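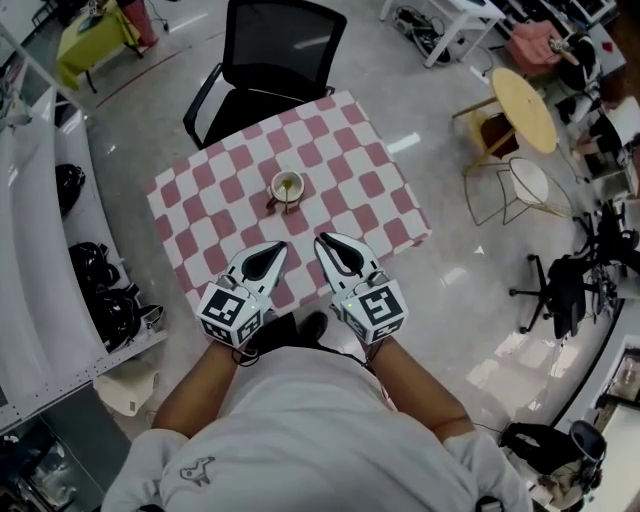 The pink and white checked cloth on one of the small square tables.

Fladesholm Guest House, Doltham
Spring safety walk-through, with comments
Checked by: Lorna Catacutan
Date: Fri 3 May

Good morning to everyone who reads these, and thank you for the kind notes after the October one. I have kept the same order as last time so you can lay the two side by side. OK means I looked at it or tried it myself and was happy. FIX means it needs doing before the summer guests arrive, and WATCH means leave it be for now but keep an eye out.

FRONT ENTRANCE AND PORCH

Steps sound, no loose boards - OK
They are much better since the second one was replaced. I went up and down with a full suitcase in each hand to be sure, and I felt very steady the whole way.

Handrail firm on both sides - FIX
The left side is solid. The right side wobbles at the bottom post, and you only notice it if you lean your weight on it the way a tired person does after a long drive. Two longer screws might do it, but if the wood underneath has gone soft we should have the post out.

Porch light and house number readable from the road - OK
I walked down to the mailbox after supper the night before to check. The light is lovely and warm now. The new bulb is a 3000 K one, so please buy the same again.

Doormat flat - WATCH
One corner has started to curl. I put the big dictionary on it for the afternoon and it lay down nicely, then came right back up.

HALL AND STAIRS

Smoke alarm tested - OK
Loud enough to bring the dog in from the yard.

Stair carpet tight on every tread - FIX
The third stair from the top has come away along the front edge. I can get my whole finger under it. Please treat this one as urgent and keep the upstairs rooms closed until it has been tacked down.

Hall kept clear - OK
The umbrella stand has moved behind the coat rack and I think it looks nicer there anyway.

Emergency numbers posted by the phone - FIX
The card still has the old number for the vet and no number at all for the plumber. I have started a new one in big letters and left it on the desk for anyone who wants to add to it.

BREAKFAST ROOM

Tables level and steady - OK
I pressed down on every corner. The one nearest the radiator used to rock terribly, and the felt pad we glued on in October has held up just fine.

Tablecloths hang clear of the floor - OK
My one request is that when they come back from the wash, they go on straight, with the same amount hanging down each side. A long corner is very easy to catch with a knee when you stand up, and then over goes the coffee.

Chairs - WATCH
Most are good. One has a rung that turns in its socket. It doesn't feel weak yet, and a little wood glue on a quiet afternoon would settle it. I tied a piece of yarn around it so you can tell which one it is.
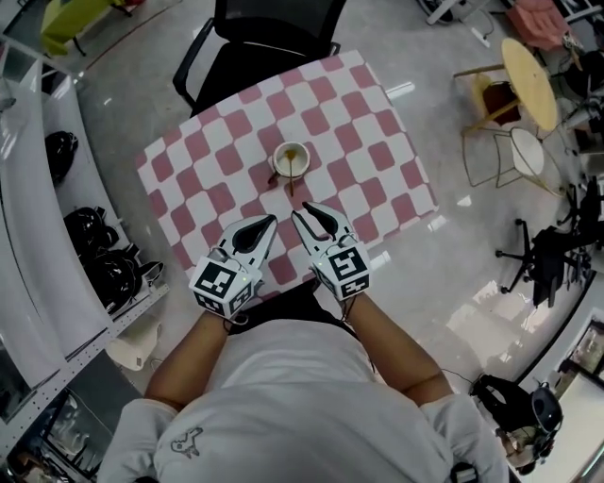
Hot drinks station - FIX
The kettle cord reaches over the front of the sideboard, right at the height of a small child's hand. Please move the kettle to the back and run the cord down behind. There is an outlet there already, hidden by the fruit bowl.

Cups, saucers and plates free of chips - FIX
I went through the whole cupboard and set eight pieces aside in a box marked CHIPPED. I know some of them are favorites. They would make very nice holders for seedlings, but they shouldn't go back out for guests.

Window opens and stays open - OK
It is a little stiff after the winter paint, so push from the bottom.

KITCHEN

Fire extinguisher in date, gauge in the green - OK
It had a stack of baking sheets in front of it. I moved them, and I would be so grateful if they could stay moved.

Gas range, all burners light cleanly - OK
Blue flames, no smell. The back left one takes a second try.

Water heater - FIX
We have talked about the old Fluvari for long enough now. The relief valve drips, there is rust around the base, and I don't like the sound it makes when two showers are running. Medeiros came out to look and quoted $1385 to replace it, with the old one hauled away. It is a lot of money in one go, I do understand that, but I would rather see it spent here than on the new porch furniture.

Tap water temperature - WATCH
Hotter than I'd like at the kitchen sink. I turned the dial down one notch and will test it again next week.

Knives stored safely - OK
All in the block, and the bread knife has its cover on.

First aid box - FIX
Out of large bandages and burn gel. The scissors have wandered off again, too. I bought a new pair and tied them to the box with a ribbon.

BACK YARD

Path clear and even - WATCH
The tree roots have lifted one slab by roughly 5 millimeters. I have brushed a line of white chalk along the edge for now, and it will need doing again after rain.

Gate latch - OK
It closes by itself every time, which makes me happy whenever I hear it click.

TO DO FIRST
Stair carpet, third from the top
Right-hand porch rail
Kettle cord
Water heater, call Medeiros back with a yes or a no
First aid box supplies

If you take care of any of these, please write your initials next to it on the copy in the pantry, and leave the receipt in the blue envelope. I will come by again once the stairs are done.

Signed, Lorna Catacutan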